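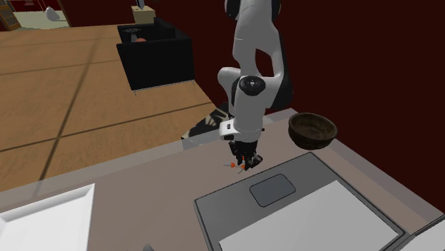 Robot arm over a countertop (computer rendering)

Flivirdale Schools Reading Project
Minutes of the October meeting of the teaching materials group

Held in the library at Flivirdale Upper School, starting at 4 p.m.

In the chair: Dzintra Sakalauskas
Minutes: Kai Steinbach
Also present: English and history teachers from the Upper School, two colleagues from the primary, the school librarian, and a parent representative
Apologies: the head of geography, who was on a field trip and sent his comments on a postcard, which was read aloud and enjoyed by everyone

1. Welcome

Dzintra welcomed everybody and thanked them for coming out at the end of what had clearly been a long day for most of the room. She gave a particular welcome to the two primary colleagues, who were joining us for the first time, and there was a short pause while more chairs were brought through and the tea was passed along. The librarian was thanked for the ginger cake.

2. Minutes of the last meeting

Agreed as a fair record, with one correction. Under item 5 it should have said that the glossary was to go at the back of the pupil booklet, and not the teacher's guide as I had put. My apologies for that, and thank you to the history department for reading so closely!

3. The Prillotine teacher's guide

Most of our time went on this, and rightly so. For the benefit of those new to the group, Dzintra explained that Prillotine is the radio play about two sisters running a ferry in a river town after a long quarrel over who owns the landing, and that the guide is meant to help teachers use it with Years 7 to 9 in English, history and form time. The draft now runs to 31 pages with the photocopiable sheets.

Everyone had read the draft, and the general feeling was very warm. The opening section on the history of the ferry trade was thought to be especially good, and one of the English teachers said she had used the map exercise already with her own class and had hardly been able to get them to stop for the bell. There was some discussion of whether the section on the quarrel itself asks pupils to take sides too early. The history department felt that it did. Their suggestion was to let the class hear both sisters out, scene by scene, and keep a simple listening diary as they go, before anybody is asked who was in the right. After a good deal of friendly back and forth this was agreed, and the debate will now move from lesson two to lesson four.

The primary colleagues asked if anything in the guide could be used with Year 6, as several of their children have older brothers and sisters who will be hearing the play and are bound to talk about it at home. It was felt that the full play is a bit long for them, but that the first scene stands up well by itself and that the song about the bell rope could be learned by anyone. Kai offered to put together a single sheet for Year 6 and bring it next time.

The parent representative raised the homework tasks. She liked them, on the whole, but wondered about the one where children interview a grandparent about a falling-out in the family. Not every child has a grandparent to ask, and there are families where a question like that might be a sore one. The group was grateful to her for bringing this up and spent some time on it. We settled on wording which invites pupils to talk to any older person they know, a neighbour for instance, about a time when two people made things up again. A line will also be added to the teacher's notes reminding staff that the task can be swapped for the written one with no questions asked.

The postcard from geography proposed a river walk. Agreed in principle, with thanks. He is to be asked which bank.

Action: Dzintra to redraft lessons two to four. Kai to prepare the Year 6 sheet. English department to reword the interview task.

4. Letters with Miyazaki

The librarian gave a lovely report on the exchange with our partner school in Miyazaki. A parcel arrived just before half-term with 13 letters, all in English and many with drawings of the harbour, and she had them laid out on the issue desk for us to look at. The pupils there have read a summary of the play and have asked our pupils some very good questions, among them why the younger sister does not simply move away. Dzintra thought that this question might be worth a whole lesson.

It was agreed that replies should be written in class time, so that nobody is left out, and that teachers should read them through for addresses and surnames before they are posted. The librarian would like them all by the end of the month if that can be managed. She is happy to chase.

Action: English teachers to set aside a lesson for replies. Librarian to collect and post.

5. Printing

Kai had spoken to Verkum, who printed our poetry booklet last year and were very helpful over the business with the staples. They can print the pupil booklet in black and white with a colour cover, and are willing to hold their price for a run of 3000, which would let us supply the neighbouring schools as well. There was a question about whether we would be left with boxes of them in the stock cupboard, as happened with the poetry. It was felt that the neighbouring schools should be asked properly first. The primary colleagues said a larger typeface would be welcome for weaker readers, and Kai will find out if this alters the number of pages.

Action: Dzintra to write to the neighbouring schools. Kai to go back to Verkum about type size.

6. Training for staff

A short session on leading class discussion was suggested, as several newer teachers have said they find the quarrel scenes hard to handle when feelings run high in the room. The history department kindly offered to run it after school, using two of the scenes from the play, and to keep it under the hour. Teaching assistants are to be invited too.

Action: History department to suggest dates.

7. Any other business

The recording of the play in the library has a jump in scene three. The librarian has asked for another copy.

A blue scarf was left behind at the last meeting and is still at the issue desk.

8. Next meeting

Same place and the same time, after the replies have gone off to Miyazaki. Date to be sent round by email. The primary colleagues have offered to bring the cake.

Kai Steinbach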